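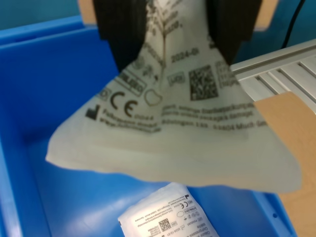

Sterile pouch, printed side

Do you still boil your jars, or buy sterile packs?

672 views · 8 replies

skestitz_mill
Hello all. I make sourdough starter and small fermented vegetables at home, and I want to start with mushroom culture this May. My English is not perfect, please be patient. My question: for the tools (small knife, tweezers) is it worth to buy the sterile pouches, or is the pressure cooker enough? In the shop in Sernargate a box costs more than my knife.

dampcellar
Pressure cooker. I wrap the knife in foil, cook it, and let it cool closed. Two years and I lost very few jars.

skestitz_mill
Thank you. How long do you cook it? And you dry the foil after?

dampcellar
Same time as the grain jars. I don't dry anything, I open it when I need it.

Ho_ferments
I disagree a little with the foil. It gets small holes at the corners and you do not see them. A paper pouch lets the steam go in and out, and it stays closed in the drawer. For someone who works once a month this matters.

dampcellar
Double foil. Problem solved, and it costs almost nothing.

Ho_ferments
Double foil has double corners :) But okay, we both eat mushrooms in the end.

oatmeal_and_rye
Please write the date on whatever you choose. I used a pouch from Prelitano that was in my garage for I don't know how long, and the seal opened when I touched it. The whole batch became green.

skestitz_mill
Green like mold? How many jars?

oatmeal_and_rye
8 jars, all to the compost. I can't prove it was the pouch, maybe it was my grain. But I was angry at the pouch. 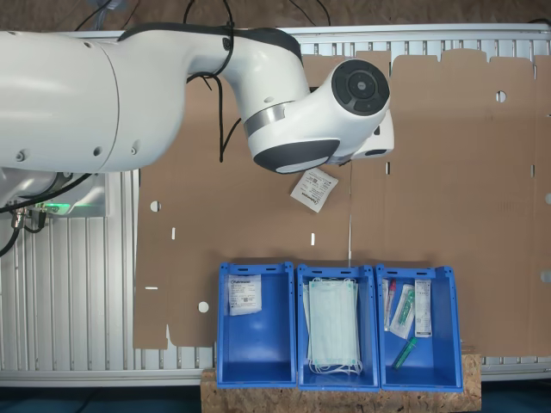 Cardboard sheet, lower down

Ho_ferments
For the beginner also: plain brown cardboard is good for oyster mushrooms. Take off the tape, soak it in hot water, press it well. No knife needed, so no pouch and no foil.

skestitz_mill
This I will try first. Thank you to both sides of the foil war. I will write again when I see something white growing.

2 shares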